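4.3 Recording a task by remote control

Applies to Skunley controller software with the Jollel hand unit. For guiding the arm by hand, see 4.4.

Before you start

The arm must be homed and the workspace limits set (section 3). The hand unit must show a steady link light. Keep the stop button within reach of the operator for the whole session.

CAUTION: Unplug any heating appliance used as a practice fixture. The stop button cuts power to the arm only. It does not cut power to appliances on the counter.

Preparing the counter

1. Place the fixture so that the gripper can reach it from above without crossing the edge of the work surface.

2. Choose a practice part. For slot insertion, use a rigid block that fits the slot with a little play on both sides. Do not use bread until the task replays cleanly with the block.

3. Leave ordinary household items in place if the finished task will run among them. A task recorded on a cleared counter often fails on a full one.

4. Check the insertion once with the block in the toaster. The block should stand upright in one slot with its top edge well above the opening, so the gripper has enough height to close on it. Leave the other slot open.
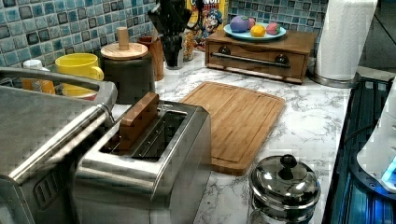

5. Remove the block and set it flat on the cutting board. This is the start position.

Note: Polished pots and lids can upset the depth reading. If the preview shows holes near a shiny surface, turn the item slightly or move it back - do not cover it with tape.

Recording

1. On the hand unit, select Teach, then Remote.

2. Enter a task name. Use the same name for every recording of the same task.

3. Squeeze the trigger halfway to take control. The arm follows your hand at reduced scale.

4. Bring the gripper over the block, close it, and lift straight up.

5. Move to the slot and pause before lowering. The pause marks the approach point used in playback.

6. Lower the block until it rests, open the gripper, and withdraw upward.

7. Release the trigger. Press Keep or Discard.

Record at least 3 good passes before building the task. Shift the start position a little each time. A pass in which the block catches on the edge of the slot should be discarded, even if it goes in on the second try.

CAUTION: Do not reach into the workspace while the trigger is held. Release it and wait for the tone.

Storage

The controller holds 3,000 passes. A warning appears at 2,000 - export to a Pidach drive before continuing. Discarded passes do not count toward the limit.

If the arm lags behind the hand unit, see 7.2, Link faults.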